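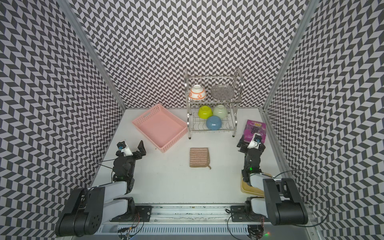

The money, a delegate from Fuvach complained on the way out of the hall, "has been promised to us so many times that we could build a bridge out of the press releases". She had sat through two days of speeches in Riihimäki and had heard the word "commitment" from almost every speaker. What she had not heard was a date on which anything would be paid.

Chapter 7
Promises Between States: Pledges, Conferences and What Comes After

In this chapter
7.1 What a pledge is
7.2 Who counts the money, and when
7.3 Why governments promise more than they pay
7.4 Conditions, and who they are for
7.5 Case study: the Fuvach crossing

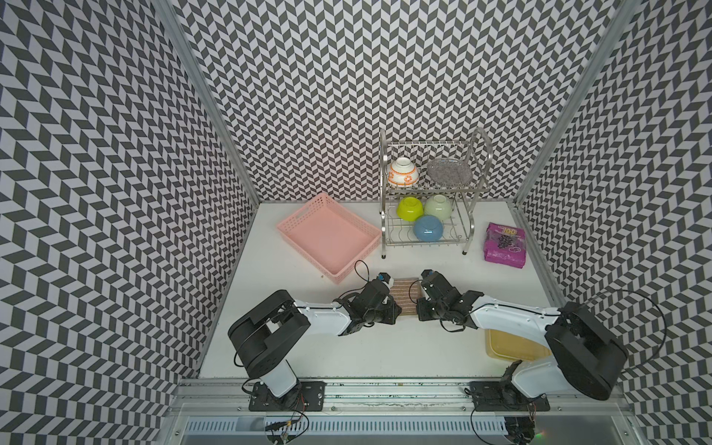 Judith Pellow
Senior Tutor in International Politics, Filthorpe College
Chapter last revised 20/06/2025

Students usually meet the donor conference through the news. A war stops, or a flood goes down, and within a few weeks a group of foreign ministers is standing in front of a row of flags. A large number is read out. The number goes into the headline, and by the following week the story has gone.

Most textbooks take the number at its word. They list the conference under "international response" and move on to the next event. I think this is a mistake, and a fair part of this chapter is spent arguing with it. The number read out on the last day is the least reliable piece of evidence the conference produces, and it is the one most often quoted.

Take the Riihimäki meeting on rebuilding the Fuvach crossing, which we shall come back to in 7.5. The closing statement gave a total of 763 million euros, offered by 23 governments. Newspapers in several countries printed it the next morning. Few of them asked how it had been added up. A student who reads the annexes (they run to more than 200 pages, and I do recommend at least looking at the tables) will find that the total was made by adding together grants, loans, goods valued by the country giving them, and money already announced the previous April under another name. A loan has to be paid back. A second-hand generator is worth whatever somebody says it is worth. And money announced twice is still the same money.

None of this was hidden. It was all there in small type, and the officials who wrote the tables were, as far as I can tell, careful and fair people. The trouble lay in the gap between the tables and the speech.

What happened next is harder to follow. Eighteen months on, nine of the governments had sent something. Whether the others were late, or had changed their minds, or had never had their parliament's approval in the first place, depends on whom you ask. Ministries seldom announce that a promise has been dropped. It stops being mentioned.

A warning is due at this point. Having seen through one conference, it is easy to decide that all of them are theatre. That view is popular with first-year students and with a certain kind of newspaper columnist, and it will not get you very far. Money does sometimes arrive. Roads do get mended. Small states with little weight of their own have used these meetings to get larger ones to say things in public that they would have much preferred to leave vague, and a public statement can be held against a government later, if only by its own opposition. So doubt the number, by all means, but doubt the person who tells you it means nothing as well.

There is also the question of what the promising government wanted. It may have wished to help. It may also have wished to be seen sitting next to an ally, or to keep a rival from leading the work, or to have something pleasant to say at home in a bad week. These motives mix, and official records are a poor guide to the mixture. Memoirs are worse. I would ask you to be slow in deciding that you know why a state did something, and slower still when the explanation comes from the state itself.

Contractors make things murkier. A good share of the money that was paid for the Fuvach crossing went to a single engineering firm, Tresto, based in one of the donor countries. On paper the funds had been "disbursed to the region". In practice they moved from a ministry to a firm a short drive away, and what reached the region was a survey team and, later on, some concrete. Perhaps this was good value. The firm said so, the ministry agreed, and the only report on the matter was written for the ministry. I have not been able to find another.

How to use this chapter

Sections 7.1 and 7.2 should be read in order, because the later ones lean on the terms set out there. If you have already studied public finance you may skim 7.2, though the part on double counting is worth a second look. Section 7.4 is the most argued over, and my colleagues at Filthorpe do not all agree with what I say in it – where they have given me a good reason, I have put it in the notes.

Keep a list as you read of every figure you come across and where it came from. You will notice that many of them lead back to the same two or three documents.

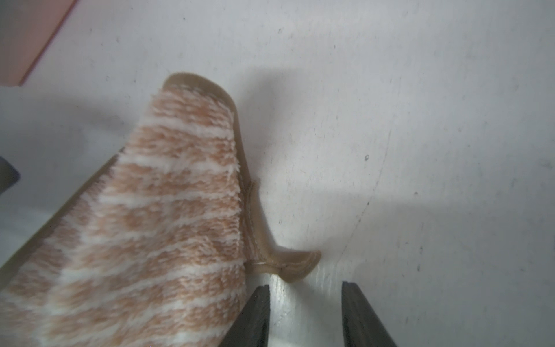

7.1 What a pledge is

A pledge is a public statement by a government that it means to provide money, goods or help of some other kind. It is not a treaty. It creates no debt that a court would enforce, and in most countries it can be made by a minister without a vote.

It helps to separate four stages, which are often run together in speeches and, I am sorry to say, in essays.

The first is the pledge itself, spoken or written. The second is the commitment, when a government signs an agreement saying how much will be given, to whom and for what. The third is the payment, when money leaves the donor's account. The fourth is the use, when somebody on the ground spends it on the thing it was meant for.

Each stage has its own total, and each is usually smaller than the one before. Donors like to report the first. Receiving governments, when they are cross, report the third. The fourth is rarely reported by anyone in a form that can be checked, and where a figure does exist you should find out who paid for the counting before you copy it down.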